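Je reprends mon fil sur le linge de maison, on en était aux draps. Aujourd'hui, les serviettes.

Au gîte on en lave plus de 50 par semaine en saison. J'ai tout sorti le 7 juillet pour trier avec Hüsnü, qui s'occupe du linge avec moi depuis mars.

Premier tas : celles qui ne boivent plus l'eau. Souvent c'est l'adoucissant. Deux lavages sans, avec un verre de vinaigre blanc, et on refait l'essai avant de jeter.

Deuxième tas : les bords effilochés. On coupe les fils, on ne tire pas dessus. Si l'ourlet est parti, ça devient un chiffon. J'en ai mis 13 de côté.

Pour le pliage, je travaille sur une table dégagée, à hauteur de hanches. Au lit on se casse le dos et les bords ne tombent jamais droit.

Je secoue la serviette, je cherche un coin, puis le deuxième sur le même petit côté. En deux dans la longueur, puis en trois.

L'éponge épaisse garde les faux plis. Un passage du plat de la main à chaque étape, et pas de fer, ça écrase les boucles.

Côté couleurs, Hüsnü voulait tout en blanc. J'ai gardé les vert d'eau, elles passent à 40 sans souci et on les repère vite dans la pile.

Demain, les torchons. Il y en a moins, mais ils sont dans un autre état.
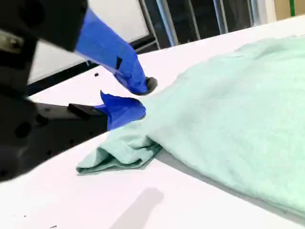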